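# Unit 4: Sorting and Setting Out Play Food

Course notes, 12 August 2020. Prepared by Jae-hoon Geum for the Omley early-years materials course. Read before the practical session; bring the Clullholm sorting sheet.

Play food is treated in this unit as a teaching material with physical properties. The set consists of the food pieces, the tableware and one or more pieces of mock or real kitchen equipment. Each affects how the others are used.

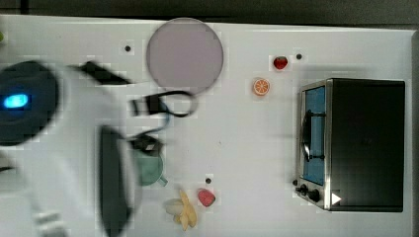
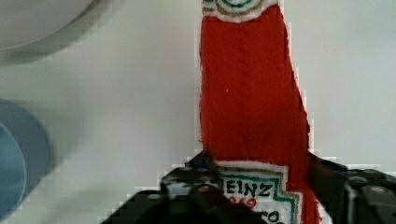
## 4.1 Classes of piece

For cataloging, pieces are placed in one of four classes.

| Class | Definition | Typical pieces |
|---|---|---|
| A | Whole item, closed form | strawberry, egg, tomato |
| B | Portion or cut face | orange slice, bread slice |
| C | Opened or part-prepared item | peeled banana, pea pod |
| D | Packaged item | ketchup bottle, milk carton |

Class A pieces are recognized mainly by outline and color. Class B pieces depend on the cut face; an orange slice lying with its segments hidden loses most of its value as a cue. Class C pieces show a stage in a process and are useful for sequencing work ("before peeling, after peeling"). Class D pieces carry print or embroidery and are the only class in which lettering does part of the identification.

A piece is entered under one class only. Where two apply, use the higher letter. A sliced loaf in a bag is D.

## 4.2 Soft and hard pieces

Plush pieces behave differently from molded ones. Points to record on the sheet:

- **Standing.** Tall plush pieces lean or fold unless the base is flat and firmly filled. Test on a bare tabletop without a support.
- **Surface.** Pile fabric sheds and collects lint. Check along the seams first.
- **Labels.** Sewn patches should be tested at all edges. A lifted corner is a repair. A detached patch moves the piece to the withdrawn box.
- **Cleaning.** Follow the sewn-in care tag where present. Molded pieces are wiped with mild detergent and dried before storage.

Color is not evidence of type. A ketchup bottle and a strawberry may both be red and will be grouped together by many younger children. Accept this grouping, record it as "color", and then ask for a second grouping by use.

## 4.3 Tableware and equipment

One plate and one mug per child is sufficient. Use plain tableware in a color not shared with the main food pieces. Patterned plates interfere with Class B work.

A toaster oven gives the layout a fixed point and introduces the vocabulary *door*, *handle*, *knob*, *shelf*. If a working appliance is used, it stays unplugged for the entire session and the cord is secured behind it. Place it at one side of the table with clearance for the door to open fully.

## 4.4 Inventory

The Song collection holds 2862 pieces, of which some 2000 are molded. Tray sets are made up to 19 pieces each and numbered on the Prultiro card. Sets are checked against the card at issue and at return. Missing pieces are written on the back of the card, with the class letter.

The full recount takes place in January. Trays on loan are recalled for it.

## 4.5 Preparation for the practical

1. Draw one tray and check it against its card.
2. Assign a class to every piece.
3. Mark each plush piece for standing, surface and labels.
4. Lay out a table for two children and sketch the positions.

Sketches may be in pencil. Hand in the sorting sheet with the tray card clipped to the front.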